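The old laptop, and where I've got to

July 21, 2023

Quick one today, I've got a bus at half past and haven't packed lunch.

So the laptop. Finally dragged it out from under the jumpers. It's going to Samira Rizk's nephew in September for college if I can get it cleared in time, and I keep saying "this weekend" and then not doing it. 4000 photos on there at the last count. Plus all my old invoices from the Ackah job, plus 712 emails I saved as files for reasons I can't remember now. Some to do with the deposit I think.

Anyway. Out on the speckled grey top, lid up, no excuses. 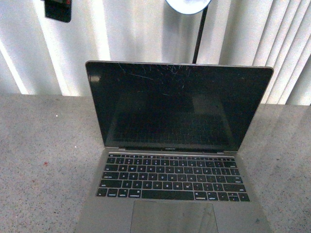

Scratches and all. Not switched on yet.

The scratches are worse than I remembered. Fine white ones, all criss-crossing near the top of the screen. Nabil says toothpaste. I'm not putting toothpaste on it. Delia says leave well alone and tell the lad up front, which is probably the sensible answer, you stop seeing them after ten minutes anyway. Keys are fine, which is what matters if he's writing essays.

Plan so far – photos onto the little drive first, then invoices, then sign out of everything, then wipe it. I wrote the order down becuase last time I wiped something I did it the other way round and lost a whole May. Holiday pictures, the lot. Still cross.

Also need to find the charger. Might be in the Ito bag, might be at Nikau's.

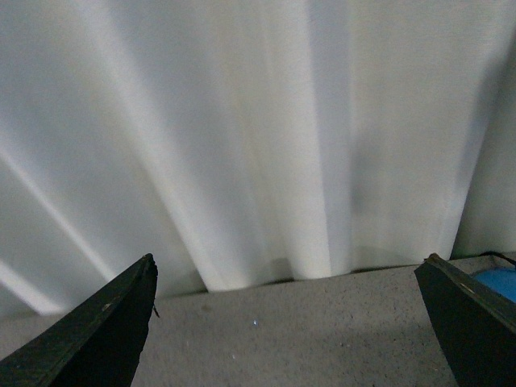 If it's at Nikau's I'll have to go over there on the way home, and then I'll get fed, and then nothing gets copied tonight either. You see how this goes. A new charger is 70 quid from the shop in town, no thank you.

Oh and a sleeve for it. Seems mean to hand it over bare. I've got a bit of felt left from the cushion covers and could run one up in an evening, just two sides and a flap, no zip. Will measure tonight. If anyone has a pattern that dosen't need lining, send it over please.

Right, bus. More when the photos are off.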